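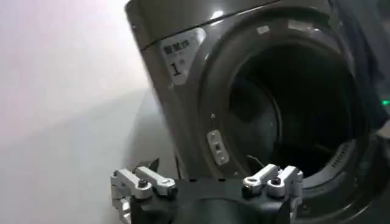 Ticket: Audio guide stops playing at stop 14, Tratau old harbor site
Opened by: Akinyi Swai, visitor services
Assigned to: Arūnas Mets, Clasteck support
Priority: Normal
Status: Closed
Opened: 2018-03-07

Akinyi Swai wrote:
Visitors using the handheld audio guides at the Tratau site are losing sound at stop 14, the merchant's house with the two courtyards. The guide shows the stop number and the title, then goes back to the menu. Stops before and after it play as they should. It happens in English and French. I have not tried the other languages yet.

We loaded the new content set from Velent yesterday evening. The old set did not have this problem. Three handsets were returned at the desk this morning with the same complaint. I restarted all of them and it made no difference.

Arūnas Mets wrote:
Thanks. Please check a few things for me.
Does the stop fail if you type the number in by hand, or only when the handset picks it up from the post?
What does the content version say under Settings, About?
Is the handset in the dock or out of it when you test?

Akinyi Swai wrote:
Fails both ways. Version on the first handset is Velent 3.2. Tested out of the dock, at the desk and again at the courtyard wall. I tried the remaining languages as well. Arabic plays all the way through. German fails.

Arūnas Mets wrote:
The Arabic result helps. The Arabic files were sent as a separate package, so the handset itself is probably fine and the fault is in the main package. Please connect one handset to the office computer, open the content folder and send me the file list for stop 14. A copy of the list is enough, you don't need to send the audio.

Akinyi Swai wrote:
List attached. The English, French and German files for 14 all show a size of zero. I looked at stops 13 and 15 for comparison and those have normal sizes.

Arūnas Mets wrote:
Confirmed on our side. The narration for the merchant's house was re-recorded after the excavation team changed the date of the second courtyard. The new recordings were approved but the export to the package did not finish, and empty files went out in their place. I checked the rest of the package and found the same thing at stop 52, the cemetery outside the town wall.

Akinyi Swai wrote:
Stop 52 is closed to visitors until May while the path is being rebuilt, so no one would have reported it. Please fix it anyway.

Can I put the old recording back for now? There is a school group in tomorrow and the merchant's house is on their worksheet.

Arūnas Mets wrote:
Yes. Copy the three old files for stop 14 from the backup folder into the content folder and say yes when it asks to replace. The old narration gives the earlier date for the courtyard, so it will not match the new panel. Everything else in it is still correct.

Akinyi Swai wrote:
Done on one handset and it plays. Copying to the rest through the dock. Some 2 hours for the full set, going by last night. I have left a note at the desk about the date.

Arūnas Mets wrote:
Corrected package is on the server as Velent 3.2b. It has new files for 14 and 52. Load it the usual way with all handsets docked. It will overwrite the old files you copied in, so you don't have to remove them first.

Akinyi Swai wrote:
Loaded. One handset in the bottom row did not take the update and still showed 3.2. I cleaned the contacts, docked it again and it went through. Stop 14 plays in all languages on every handset. Stop 52 tested by number only, from the desk.

Can the file sizes be checked before a package is sent out?

Arūnas Mets wrote:
I have added a size check to the export. It now stops with an error if any audio file is empty. The site at Were uses the same export, and I have checked their current package, no empty files.

Closing this ticket. Reply here to reopen it if stop 52 gives trouble once the path is open.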